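Vedau Teaching Room: The White Table
Photo gallery

Home > Rooms > Second floor > White table

The teaching room at Vedau opened to small groups in March. It was an office before that, and parts of it still are. The bench equipment now has its own table, with the desks kept to the other side. This gallery covers the table and the glassware and plastic that live on it. Rommel Dagdag wrote the notes and Radymyr Kovalchuk checked them against the inventory sheet.

The things on the table are moved often, so positions in the pictures may not match what you find on your visit. The current layout is on the sheet by the door. 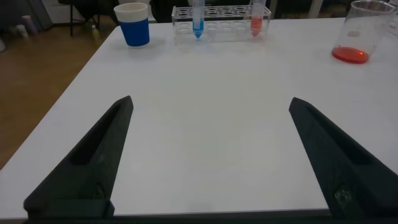 Muriithi Room Notes, No. 57, page 7

Far side of the white table, with the blue and white cup on the left and the clear test tube rack to the right of it. The rack has two rows of round holes along the top.

The cup is on the inventory as "cup, general." It is not a measuring vessel and should not be used as one. Pens, labels and clean droppers may go in it. Liquids may not, including water, even for a short time.

The rack is rinsed by hand and air dried. Please do not put it in the glassware washer. An earlier rack went through on the hot cycle and came out with one side bowed, after which tubes leaned in it. Alcohol wipes are also out for the clear plastic racks and boxes. A damp cloth with a drop of dish soap is enough.

About the table itself

The table is Justska stock and was bought secondhand. With delivery and a second top that is still in storage, the order came to 2,485. The white top was Radymyr's choice. Clear plastic is hard to see on the dark tops we had before, and small spills showed up late. On white they show up sooner, and so does every smudge. Wipe from the middle toward the edges and dry with the blue cloths.

The floor is wood and has to be kept dry. If anything runs off the table, wipe it up before you go back to what you were doing, then tell whoever is signed in for the room.

Glassware

Beakers are kept at the table for setup and go back to the cabinet at the end of a session. The markings on the side of a beaker are for rough filling only. If your sheet gives an exact volume, use a graduated cylinder or a pipette. We get questions about this from nearly every new group, usually after someone has filled to a beaker line and found that two beakers do not agree. They are not meant to. The line is a guide for the eye.

Check the rim of any beaker with a fingertip, gently and from the outside, before use. Chipped pieces go in the glass bin under the sink. Do not put them back in the cabinet with a note on them. We lost track of several that way.

Tubes

The conical tubes are used for short settling demonstrations and for portioning out colored water. They do not stand by themselves on their points, so each one needs a rack or something else holding it whenever it is out of the box. Filled tubes should be capped before they are carried anywhere. For filling, leave the cap off, keep the tube upright
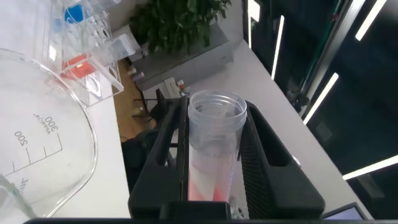
and pour slowly from the beaker, with the lip close to the rim of the tube but not resting on it. Stop below the threads. If liquid gets into the threads the cap will feel tight before it has sealed, and the tube may leak when it is tipped.

Write on the cap and on the side. Caps get swapped. Use the black marker only, as the red one wipes off.

Used tubes go in the gray tub. Five go back into each bag once they have been washed, and the bag is marked with the date. Tubes with scratched or cloudy walls are kept for practice and should be bagged separately.

The clear racks and boxes

We have clear racks in more than one shape. The stepped one is handy for small parts, as the back row can be seen over the front row. The small clear box is for caps. If you find anything else in it, move it to the tray.

Rest of the room

The plant stays where it is. It is watered by the office side, and beaker water should not go into it, clean or otherwise. Office chairs may be borrowed for a session but should be rolled back afterward. Bags are best left by the door, well clear of the table legs.

Bottles kept on the floor near the cabinet are waiting to be shelved. The shelf has been ordered from Flandudo and we will update this page when it is up. Until then please walk around them, and do not stack anything on top.

Using the pictures

Both pictures may be used in course handouts for groups visiting the room. Please credit Vedau Teaching Room. For larger copies, write to Rommel with the page number.

Page last updated March 10, 2026

Previous gallery: Sink and drying boards
Next gallery: The cabinet, shelf by shelf
Back to Rooms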